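고고학·고대사 게시판 > 자유토론

제목: 프라빈 무덤군 두개골 구멍, 수술 흔적으로 봐야 하나요

글쓴이: 흙손한자루
2026년 5월 14일

지난 2월에 나온 프라빈(Pravine) 무덤군 발굴 보고서를 이제야 다 읽었습니다. 본문보다 부록이 더 길어서 오래 걸렸네요. 거기 나온 두개골 가운데 3점에 둥근 구멍이 있는데, 보고서 책임자인 Eugeniusz Zieliński는 살아 있을 때 한 천공술로 봅니다. 근거는 구멍 가장자리가 둥글게 아물었다는 점입니다.

그런데 같은 보고서 뒤쪽에 실린 Sioned Eynon의 글은 결론이 다릅니다. 3점 중 하나만 아문 흔적이 확실하고 나머지는 매장 뒤에 사람 손을 탄 것일 수 있다고 합니다. 한 보고서 안에서 의견이 갈린 채로 나온 셈인데, 다른 분들은 어느 쪽으로 읽으셨는지 궁금합니다.

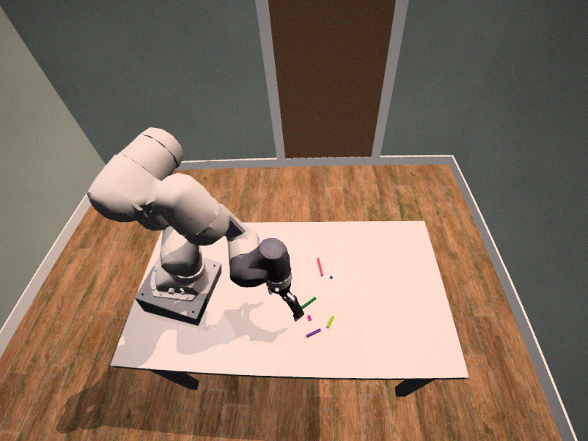

탁자 위의 로봇 팔과 작은 색색의 물체들 (컴퓨터 렌더링)

댓글

카르닌강변
저는 Eynon 쪽입니다. 도판을 보면 2호 두개골은 구멍 안쪽 단면이 날카롭습니다. 뼈가 아물었으면 해면질이 덮여야 하는데 그런 설명이 본문에 없습니다.

돌방무덤
2호만 보면 그렇죠. 그래도 수술 도중이나 직후에 죽었으면 아문 흔적이 없는 게 당연합니다. 아문 흔적이 없다고 바로 사후 행위로 넘기는 건 성급합니다.

카르닌강변
그 말도 맞는데, 그러면 증명할 방법이 없어지잖아요. 아물었으면 수술이고 안 아물었으면 실패한 수술이라고 하면 뭐든 수술이 됩니다.

돌방무덤
절단면 색을 보면 됩니다. 신선한 뼈를 깎은 면하고 마른 뼈가 깨진 면은 다릅니다. 보고서 표 10에 색 기록이 있습니다. 2호는 단면과 겉면 색이 같다고 되어 있어요. 최근에 깨진 건 아니라는 뜻입니다.

흙손한자루
표 10은 저도 봤는데 그건 발굴 때 깨진 게 아니라는 것까지만 말해 주는 것 같습니다. 묻고 나서 50년 뒤에 무덤을 다시 열었다고 해도 지금 보면 색은 비슷할 겁니다.

돌방무덤
네, 그 부분은 인정합니다. 제가 너무 나갔네요.

붓질만십년
연대 이야기가 빠졌는데 중요합니다. 무덤군 전체를 500년경으로 묶어 놓았지만 2호가 나온 구덩이는 위층이 교란돼 있습니다. 600년 무렵 토기 조각이 섞여 나왔고요. 누가 나중에 팠다는 얘기입니다. 재매장 가능성을 빼고 논의하면 안 됩니다.

카르닌강변
토기 조각은 몇 점이나 되나요? 쥐구멍으로도 내려갑니다.

붓질만십년
도면에는 위치만 있고 수량은 없습니다. 다만 조각이 구덩이 한쪽 벽을 따라 몰려 있습니다. 동물 굴이면 굴 윤곽을 따로 표시했을 텐데 그런 것도 없습니다.

누렐답사반
저는 카르닌(Carnine) 유적 자료와 비교해 보라고 권하고 싶습니다. 거기서는 아래턱이 빠진 채로 머리만 따로 놓인 사례가 있고, 무덤을 다시 연 흔적이 층위에서 확인됩니다. 두 곳이 가깝고 부장품도 비슷합니다. 프라빈에서도 같은 일을 했다고 보면 설명이 쉽습니다.

돌방무덤
카르닌은 구멍 뚫린 뼈가 하나도 안 나왔습니다. 머리를 옮긴 것과 구멍을 낸 것은 다른 행위입니다. 부장품이 비슷하다고 장례까지 같았다고 볼 수는 없어요.

누렐답사반
같다고 한 게 아니라 비교 대상이 된다는 말입니다. 무덤을 다시 여는 관습이 그 지역에 있었다는 것만으로도 2호 해석이 달라집니다.

붓질만십년
그 점은 누렐답사반님 말에 동의합니다. 관습 유무는 층위로 따질 수 있으니까요.

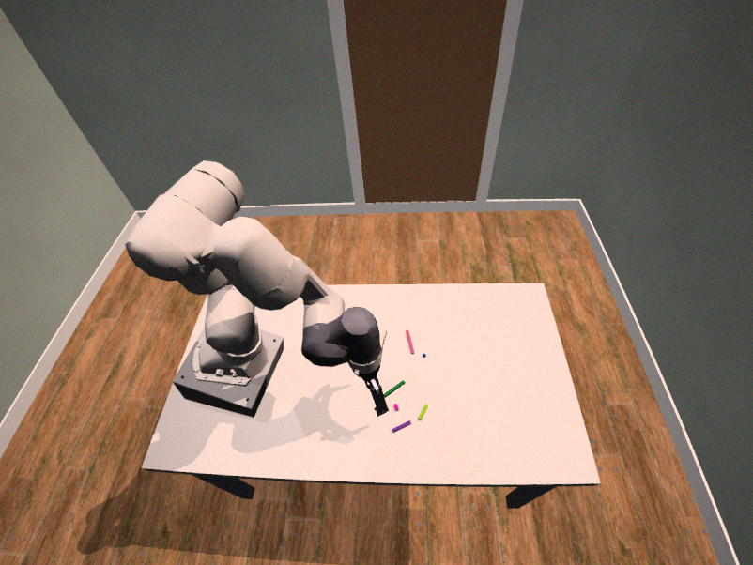

분류: 발굴보고서 / 인골·매장

흙손한자루
의견 감사합니다. 지금까지 나온 걸로 보면 1호는 다들 천공술로 인정하시는 것 같고, 2호는 갈리고, 3호는 언급이 없네요. 3호는 뒤통수 쪽이라 위치가 좀 특이합니다.

돌방무덤
3호는 보존 상태가 나빠서 말을 아꼈습니다. 가장자리 절반이 없어요. 그걸로 아물었다고 쓴 건 저도 무리라고 봅니다.

첫글입니다
초보 질문인데요, 병 때문에 구멍이 생길 수는 없나요?

카르닌강변
있습니다. 종양이나 감염으로도 생기고 선천적인 경우도 있습니다. 보통은 주변 뼈가 얇아지거나 구멍 모양이 불규칙해서 구분하는데, 3호처럼 절반만 남으면 어렵습니다. CT를 찍었으면 좋았을 텐데 보고서에는 육안 관찰만 나옵니다.

첫글입니다
답변 감사합니다.

부토박물관회원
참고로 부토(Bhutto) 박물관 소식지에 1호 두개골 확대 사진이 실렸습니다. 보고서 도판보다 훨씬 선명합니다. 긁어서 파낸 자국이 한 방향으로 나 있는 게 보입니다. 2호와 3호는 소식지에 없습니다.

흙손한자루
그 소식지 몇 호인지 알 수 있을까요? 박물관 누리집에는 작년 것까지만 올라와 있습니다.

부토박물관회원
봄호입니다. 우편으로만 받았고 파일은 저도 없습니다. 집에 가서 쪽수 확인하고 다시 적겠습니다.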